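Ticket 733 – Grakeo newsletter, bounced and missing copies
Opened by: Guadalupe Mendoza
Status: Open, waiting on reply

Hello again, and thank you for picking this up so quickly. I wrote most of this out last night and then added to it over breakfast, so please forgive the length.

We send a quarterly newsletter to people who have taken one of our quilting courses at Zavala. The list lives in Grakeo and it has 575 addresses on it. The June issue went out with no trouble at all. The autumn issue is the one giving me grief: Grakeo says it was sent to everybody, but 127 copies came back, and a good many of the people who didn't bounce have written to say they never saw it either. One lady had been waiting for the pattern for the corner blocks and was very gracious, but I could tell she was put out.

What I have tried so far:

1. Sent a test to myself. It arrived within a minute or two, in the regular inbox.

2. Sent a test to my sister, whose mail is with Praltura. It never came. She checked her junk folder twice and then made me stay on the phone while she checked it a third time.

3. Looked at the bounce messages. Nearly all of them are Praltura addresses, and they all say the same thing: "message refused, sender not verified for this domain." I have attached one in full.

4. Took out the large pattern file and sent it again to my sister with only two lines of text. Same result, so I don't believe the size has anything to do with it.

5. Changed the reply address to my own and then changed it back. I know I probably shouldn't have. It made no difference either way.

Then it came to me that we moved our web address over to Coltodano at the end of the summer. The website came across nicely and I was so pleased that I never gave the mail a second thought. I logged in there this morning and found the page with the records on it. There is one for the website and two for ordinary mail, but I don't see anything with Grakeo's name in it, and I have an old printout from the previous company that shows two lines that do mention Grakeo. I can type those in exactly as they are on the printout, but one of them is a very long string of letters and I would hate to make things worse.

So my questions are these. Are the lines on my printout still good, or does Grakeo make new ones when you move? And once they're in, may I resend only to the people who bounced, or will the whole list get it twice?

I'm at my desk until four most days – later if the kettle is on – and happy to try anything you suggest.

With thanks,
Guadalupe

Contact support | © 2018 Grakeo Help Desk | Back to top

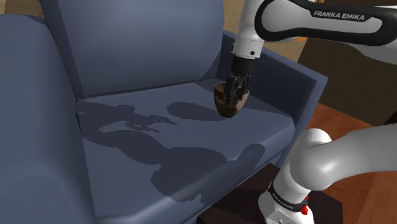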